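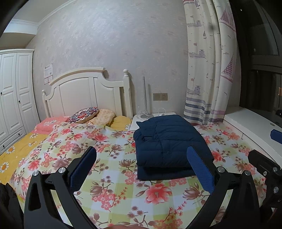 Figure 3. A garment task in a bedroom: navy quilted garment, folded, on a floral quilt.

4.2 Garment handling in homes

Of the chores in our set, folding and unfolding outerwear is the one on which current policies fall furthest behind people. The Polldale collection holds 4,000 demonstrations recorded with hand-held grippers, of which 2,002 involve clothing. We trained a single policy, Pallico, on the full collection and tested it in homes that were absent from training.

Padded garments cause two problems. Fabric with thick filling springs back after a fold, so a crease that holds in a cotton shirt may open again on release. The bedding under the garment is also soft and often patterned, and the policy must separate one layer of cloth from another. In early trials it pinched the quilt together with the sleeve and dragged both. Adding demonstrations on printed bedding reduced this error but did not remove it.
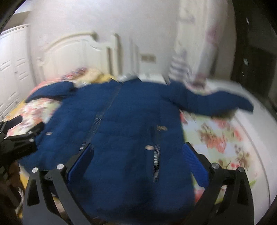 A jacket laid flat with the front up gives the policy more to work with. The collar and sleeves set the orientation, and the zipper marks the front. From this state Pallico usually brings the first sleeve inward without help. The second sleeve is harder — the first may shift while the arms move across the body — and most failed trials ended there.

We ran 100 trials per garment type and allowed 5 minutes for each. A trial counted as a success only if the folded garment could be lifted and set down without opening. Under this rule shirts and towels were folded reliably, while padded jackets were not. The Sperling baseline, which follows a fixed sequence of folds, did worse on every type except towels.

We conclude that garment folding at home is feasible for thin items and remains unsolved for bulky ones.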